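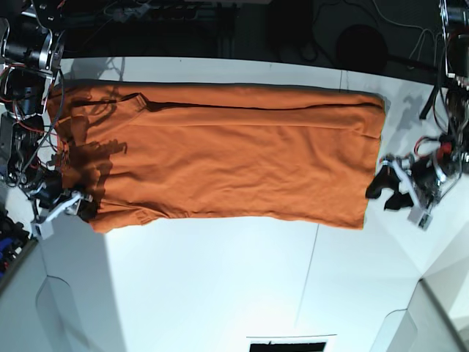
An orange shirt laid out on the folding table, with a gripper at its lower-left corner.

Malathi Acharya keeps her house rules for two-armed laundry work taped up by the door at Relside, and she'll happily read them to you over tea (I had two cups, and she got as far as rule six). The first is the one she loves best: hands stay off the white surface while either arm has power, even if a sleeve is begging to be straightened!

Then comes the matter of what counts as a fold. Her team scores each one out of 100, and anything under 87 goes down as a miss, however nice it looks from the doorway.
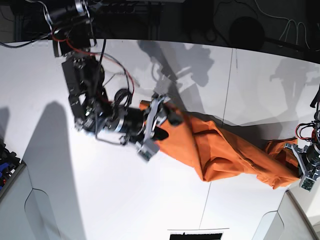 Crumpled starts get their own page in the log, and Yamuna Mathew, who wrote most of it, wants both grip points noted before anybody argues over the score. Cables are looked over every 40 runs, with the power off, by someone other than the person operating. She showed me the entry for run 594, initialed twice, and then went off to find the pen that belongs with the binder.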